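Breakfast on One Small Table
Student project report, Home and Design Studies, Nedamside
Teresa Brandão, Dehua Yan and Benedita Salgado
Supervisor: Lurdes Baptista
9 Jan 2018

Why we picked breakfast

Our class was asked to choose an everyday task and see how much of it could be done comfortably in a small space. Dehua wanted laundry, Teresa wanted homework, and Benedita said breakfast before anyone else could finish talking, so breakfast it was! We are really glad. All three of us eat it, all three of us do it differently, and we had plenty to argue over.

The question we settled on was this: can one person make and eat a proper breakfast at a single table, without getting up to use a kitchen counter? We were thinking of people in one-room apartments, like the student housing at Wivomard, where Benedita's sister lives and where the desk is also the dining table and the ironing board.

What we did

We ran 25 breakfasts over 4 weeks, most of them in December before the break. Each one was made by one of us while another took notes. The budget was 100 for all the food (we kept the receipts, see the folder) and we came in under it, mainly because bread is cheap and Dehua's aunt kept giving us sweet potatoes.

We tried three layouts. In the first, everything went in a row along the back. It looked lovely and it was awful to use, with a lot of reaching over hot things. In the second, the toaster went in the middle and the food went all the way round it. That was better, but crumbs got into everything, and the cord always crossed the place where you wanted your plate.

The third layout was the one we loved. The toaster goes close to the person, with its cord running off behind it, and the food and drinks go farther over to the side. You can look down into the slot, drop the slice in straight, and still have elbow room. Teresa made her best breakfast of the whole project this way and wrote "more like this please" in the notebook.

Things we learned about toast

A slice with a rounded top is easier to put in with the flat side down, and you keep hold of the crust until the last moment. Soft bread bends if you pinch it too hard. Day-old bread stands up much better and browns more evenly, and Benedita now refuses to toast anything fresh.

Small dishes with sections were a great find. Ermelinda Louro, who teaches the cooking class next door, lent us several, and we used them for nuts, jam and dried beans (the beans were for practicing portions, since nobody wants them raw at 8 in the morning). One divided dish takes up far less table than three bowls.

What we would do next

We would like to try the third layout with two people sharing. We also want to add something hot to drink, which we left out this time to keep the number of cords down. Dehua has already drawn a plan with the kettle in the far left corner, and Teresa has already crossed it out and moved it to the right.

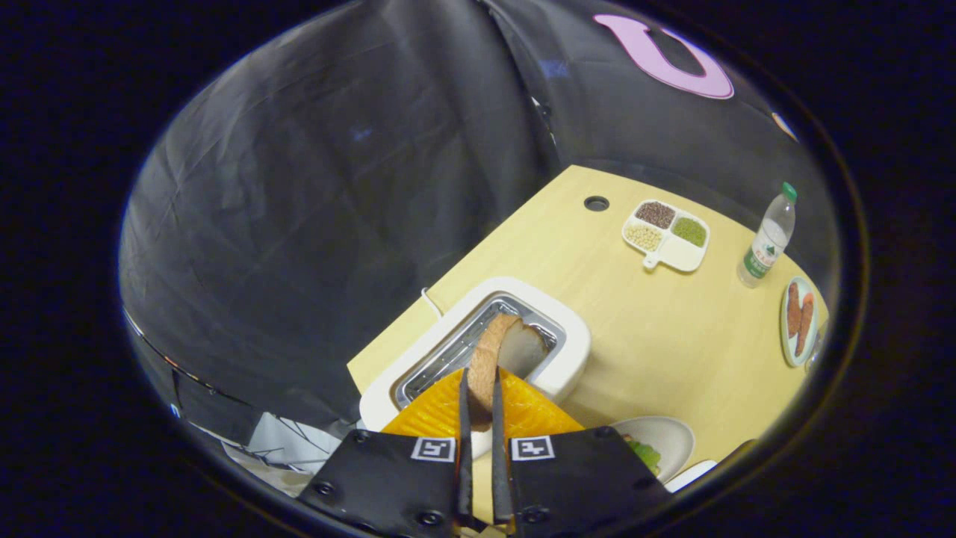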